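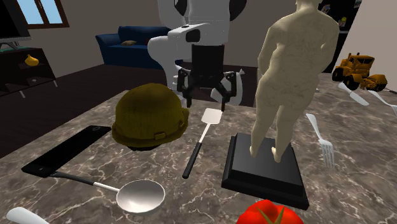 Can the controller drive a gripper in simulation as well as on a real arm?
The same handle and the same software are used for both. Select the target on the Connection tab before you press Arm.

Killton Gusance hand controller
Part no. GU-338
Status: in stock, ships from the Garnell warehouse
Page updated July 28, 2026

Overview
The Gusance is a hand-held controller for showing a robot a task by remote control. The operator moves the handle and the arm follows. Squeezing the trigger closes a two-fingered gripper. Joint positions, gripper opening and camera views are recorded together and saved as one file per demonstration.

It is meant for tabletop work: picking, placing, sorting, handing over. It is not rated for force-controlled assembly, and should not be used to guide an arm while a person is inside its reach.

What is in the box
Handle, right or left (state which when ordering)
Base station with stand
USB cable, base station to computer
Foot pedal (clutch)
Power supply, Canadian plug
Printed quick start card

The wall bracket is sold separately. The Ahmadpour adapter plate is needed only for the older base station and does not fit this one.

Specifications
Handle mass: 338 g
Working distance from base station: 300 mm minimum
Handles per base station: 2 maximum
Trigger: analogue, spring return
Motion scaling: adjustable, set per axis
Connection: USB, wired
Warranty: 2 years, parts and labour

Recording a demonstration
Set out the objects and reset the arm to its home position. Press Arm, hold the pedal down and move the handle. With the pedal up, the arm stays put and the handle can be brought back to a comfortable position. Short strokes with the pedal give cleaner paths than one long reach.

Start the recording before the first movement. Stop it after the gripper has opened and the hand has cleared the object. Files that begin in mid-reach can be kept, but the trimming tool will flag them.

A failed grasp does not have to be thrown away. Mark it as failed in the list and it is stored in its own folder.

Camera views
The recorder takes a scene view and a wrist view. The scene view is better for the approach, above all on a crowded table where a ladle, a spatula and a phone share the surface with the thing you want. Change to the wrist view for the last part of the reach. Turn on Split if you have the screen space for both.
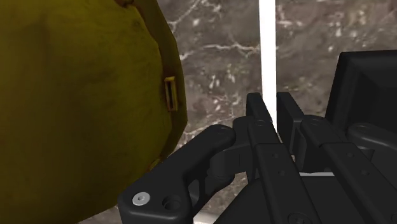
Gusance Product Sheet, Issue 2, page 2

Soft objects
At close range a soft item such as a knit hat can fill a large share of the wrist view. Judge the gap from the finger beside the item and use the scene view for height. Lower the motion scaling before closing. A buckle or other hard trim makes a useful landmark when lining up, but keep the fingers off it when you grip — the contact reading will be that of the trim and the fabric may slip.

Simulated contact with cloth is approximate. Demonstrations recorded in simulation should be labelled as such; the Source field is filled in automatically and should not be edited by hand.

Software
Gusance Recorder is included. The May release added separate scaling for wrist rotation and fixed a fault where the pedal state was lost after the computer went to sleep. Settings files from earlier releases will open, but the trigger has to be calibrated again.

Care
Wipe the handle with a dry cloth. Do not spray cleaner near the trigger slot. Coil the cable loosely for storage.

Spare parts
Trigger spring
Pedal, complete
Cable, USB
Handle shell, right
Handle shell, left

Ordering
Quote the part number and the handle side. Labs ordering for a mixed group should order one of each side; the shells cannot be swapped without returning the handle to Killton for calibration.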